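Free tire checks come to Stomcombe, with a catch or two

Drivers in Stomcombe will be able to get their tires looked over at no charge through October, under a promotion announced this week by the Guerreiro chain of garages. The company says the checks take 10 minutes, need no appointment and carry no obligation to buy anything. That last claim deserves a closer look.

The offer covers tread depth, air pressure and a quick look at the sidewalls. It does not cover balancing, alignment or the spare. A car that fails on tread gets a printed sheet with a red mark next to each worn tire and a price for replacing it, good for 5 days. So the check is free, and the sales pitch comes in the same envelope.

Guerreiro ran the same promotion last spring at its Fillomham shop. According to the company's own flyer, more than 600 cars went through the bays and "a large share" were found to have tires in need of attention. The flyer doesn't say how large. It also doesn't say what "in need of attention" means, and the phrase could cover anything from cords showing through the rubber to a tire a little low on air. Asked for a breakdown, the chain sent over another copy of the flyer.

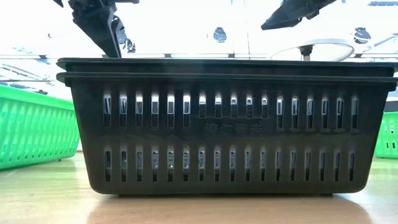
There is also the matter of where the line gets drawn. The legal minimum for tread is one thing, and the chain's recommended minimum is another. Guerreiro marks a tire red well before it reaches the legal limit, on the grounds that grip in the rain drops off sooner than most people think. There is something to that, and plenty of independent mechanics would agree. But a driver holding a sheet covered in red ink may not know that the car is still perfectly legal to drive home, and the sheet we were shown mentions the legal figure only on the back, in small type.

The replacement prices quoted under the promotion are for Trondale tires, a budget line the chain began stocking this year. A company notice calls them "premium performance at an everyday price." We could find no independent test results for the line, and the notice offers none. Buyers are promised a 2 year warranty against defects, though not against ordinary wear or potholes, and potholes are what ruin most tires on the Fillomham road.

Fitting is included in the quoted price. Valves and disposal of the old tires are not - they show up as separate lines at the bottom of the bill. Anyone comparing quotes should ask for the full amount, out the door, and ask for it in writing.

None of this makes the check a bad idea. Plenty of cars around town are running on rubber that should have been swapped out long ago, and a free look beats no look. A tread gauge costs less than lunch, though, and checking pressure takes a few minutes in the driveway with the tires cold. The right numbers are on the sticker inside the driver's door.

The Stomcombe garage will run the checks from 8 a.m. until noon. The chain says drivers who turn down the quote will not be called afterward, although the sign-in form does ask for a phone number. The company did not say whether that box can be left blank.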